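Teaching by Demo: Your Questions

Welcome! Kazimiera Dudek keeps this page for everyone trying out teaching at Skaltum, and she loves getting new questions.

Do I need to know how to code?
Not at all! You move the arms by remote control, and the robot records what you do. If you can pick up a toy car and set it in a tray, you already have a lesson to share.

What does the robot see while I'm driving?
Each gripper has its own close-up view, so you can check your aim before you close the fingers. 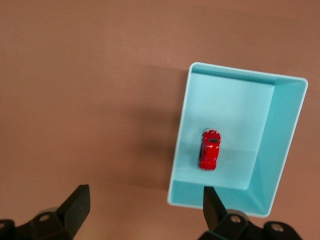 Wrist view: red toy car in the blue tray.

How many demos make a lesson?
We ask beginners for six good ones per task. Start the object in a different spot each time (a few inches is plenty) and the robot gets a much richer idea of the job.

Which arm is left?
The robot's left, always! If you're watching from across the table, it will be on your right, and everybody mixes this up on their first try.

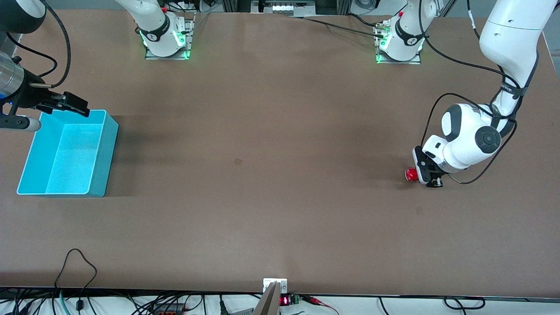 Once you have that straight, using two arms gets really fun. Go slowly near the table and let one arm wait while the other one works. You can add fancier moves later.

I dropped something. Is the demo ruined?
Nope. Pick it up with the gripper and keep going, and we'll often keep the recording. Recoveries are great teaching material!

How long is a session?
Two hours, with breaks whenever your hands want one. New sessions open in September.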